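Who Pays When the Lottery Pays? A Look at the Birberg Proposal

Project report, Public Policy Seminar
Zuweira Antwi, Darcy Hapeta, Etornam Amissah
2020-06-15

1. Why we picked this topic

Our group started from a claim that gets repeated a lot in state politics: that lottery money is extra money for schools. Supporters of the Birberg proposal make the same claim. The proposal would let the state lottery sell instant tickets online through a private operator, Plenda, with the state's share set aside for school districts. We wanted to see whether the wording of the bill backs up the promise. Mostly it doesn't.

2. What the bill says

The bill creates a dedicated education account. Every dollar of the state's share goes into it, and the legislature can only spend it on public schools. So far this matches the press release.

The trouble is in section 17, which most of the coverage we read skipped. It allows the legislature to "adjust" general fund support for schools in any year when the account has a positive balance. There is no floor. If the account brings in a dollar and the general fund takes one out, districts end up where they began, and the dollar that was freed up can go anywhere. One of us (Darcy) thought this was too cynical a reading at first. He came around after we went through the text a second time and could find nothing that rules it out.

3. Survey

We handed out 200 paper surveys on campus in November and asked people what they thought the money would do. The questions were written by Etornam and checked by our adviser, Tharushi Weerakoon. Most people who answered believed the bill would raise school budgets. Very few had heard of section 17, and several asked us if we had made it up.

We don't want to lean on this too hard. It was a convenience sample, students are not the voting public, and question four was worded in a way that probably pushed people toward yes.
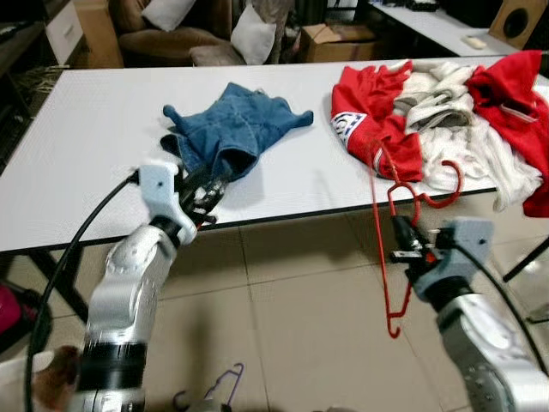 Fig. 1. Denim garment on a white table, held by the left gripper.

4. The revenue estimate

The sponsor's office relies on a forecast by a consulting firm, Kyei. We have two problems with it. The forecast assumes that online players will be new players, so that none of the sales come out of paper tickets sold at stores. No evidence is given. It also assumes that a player who registers in the first year keeps playing at the same rate in the second, a generous guess for any kind of game.

The sample behind the forecast is 1000 adults, asked if they "might consider" buying a ticket on their phone. Might consider is a long way from a purchase — we would all consider a lot of things.

5. Limits on play

The bill caps deposits at 3000 dollars a month per account. Fuseini Agyeman, who teaches the seminar, pointed out that a cap this high would not affect most players and may come too late for the ones it does. The bill also leaves it to the operator to enforce the cap, with a yearly audit by a contractor called Ritis. The audit goes to the lottery office and there is no requirement to publish it.

6. What we would change

Section 17 should be removed or replaced with a minimum level of general fund support. The audit should be public. The forecast should be redone with store sales included, and by someone the sponsor's office did not choose.

We did not agree on whether the bill should pass with those changes. Zuweira would vote for it, Darcy would not, and Etornam wants to see the new forecast first.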